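El kit de pinza de Guvstead, o cómo tardar una tarde en doblar la colada

En el boletín de abril prometimos probar algo que no fuese otro aspirador con nombre de mascota, y hemos cumplido. El kit se llama Zulto, lo monta Guvstead y lo distribuye Stustent. Cuesta 382 euros con la pinza, el soporte de muñeca, la cámara y un manual traducido por alguien con mucha prisa («apriete el tornillo hasta la satisfacción»). El brazo va aparte, detalle que la web menciona en letra gris sobre fondo gris.

El montaje ocupa una mañana. Las piezas encajan bien, salvo el pasacables, que está pensado para un cable más delgado que el que viene en la caja. Guvstead dice que lo corregirá en la próxima tirada. Nosotros lo corregimos con una lima y algo de vocabulario.

Lo interesante viene con el paquete de tareas para textil. Son 54 rutinas ya entrenadas: coger una prenda de un montón, separarla de la de abajo, llevarla a una cesta, estirar una manga. Con una toalla lisa la cosa marcha con una dignidad notable. Con una camiseta, la pinza se lo piensa. Se acerca, toca, recula, vuelve a tocar por otro lado, como quien busca el abrefácil de un paquete de jamón.

La documentación recomienda empezar con telas de un solo color y mesa despejada. Nosotros, que leemos la documentación al final, empezamos con ropa estampada y la cesta al lado. Los dibujos grandes confunden bastante al detector de pliegues, que ve un borde donde solo hay tinta. Bajando el umbral de contraste a 80 mejora, aunque entonces deja de ver las costuras. Hay que elegir.

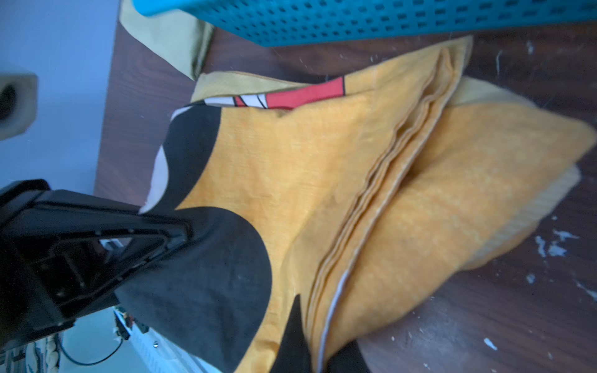 La punta estrecha tiene una ventaja: se mete entre dos capas sin arrastrar toda la pila. La pega es que, si aprieta de más, empuja la tela contra la mesa y se queda allí, muy convencida de estar agarrando algo. El control de fuerza se ajusta desde la aplicación, en un menú llamado «Otros», donde Guvstead guarda todo lo importante.

Frente a la pinza de Głowacki, que probamos el año pasado, Zulto es más lenta y bastante más silenciosa. También perdona mejor un mal calibrado. La de Głowacki sigue ganando en piezas rígidas.

¿Lo compraríamos? Para un aula o un taller con paciencia, sí. Para quitarse de encima la plancha, no. Los suscriptores pueden pedirlo a Stustent por 267 euros sin la cámara, si ya tienen una compatible. Los dedos de repuesto se venden por pares, y conviene encargar uno con el kit.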